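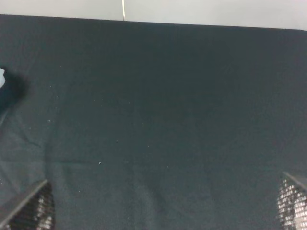 Gray cloth, two fingers, nothing between them. Wrist camera view.

I have now read the Clendero handling guideline twice, all 249 clauses of it, and I'm still not sure who it was written for. Jolanta Witkowska forwarded it to me in December with the note "we're supposed to follow this now," and we have been supposedly following it ever since.

Some of it is fine. Clause 14 says the work surface should be plain, matte and a different tone from the parts you mean to pick up. I have no quarrel with that. We used to run on bare tabletop at Flusstead and spent a silly amount of time chasing reflections.

My trouble starts with the word "clear." The guideline wants the surface "clear and uniform before each cycle" and never says what either word means. Look at the cloth in the photo. It has a long faint crease across the lower part, a shorter wrinkle over on the left, and a few specks of lint. There's something dark poking in at the left side as well. Is that clear? Leif Åberg says yes, as long as the space between the fingers is open. Jolanta says no, anything in view counts. They've both read the same sentence, and I can't tell either of them they're wrong.

A rule that two careful people can read in opposite ways is going to get a tick in the box from both of them. I went back through our Steslow log and found 583 cycles marked "surface clear – yes." Not one no. I don't believe it, and I filled in plenty of those lines myself.

Then there's the demand for 100 empty closes before a shift. Open, close, open, close, with no part in the gripper. I asked what fault this is meant to catch and was told it was "established practice." Established by whom? If the worry is pad wear, somebody should look at the pads. Ours have a grid of small cells that shows up bright on the camera, and I would sooner have one person check those cells properly than watch the thing clap at nothing while the coffee goes cold.

The Nordin people apparently wrote their own one-page sheet and stuck with it. I've asked for a copy. It may be just as bad, but at least it will be short.

For now we do this on our bench: pull the cloth flat by hand, brush off the lint, and move anything the arm could reach that isn't part of the job. If a crease runs where a part will sit, pull again. If you skipped a step, write down that you skipped it – I won't be cross. Jolanta wants a size limit on creases added, and Leif thinks that's going too far. I've left a blank line for it.

Posted 04/02/2023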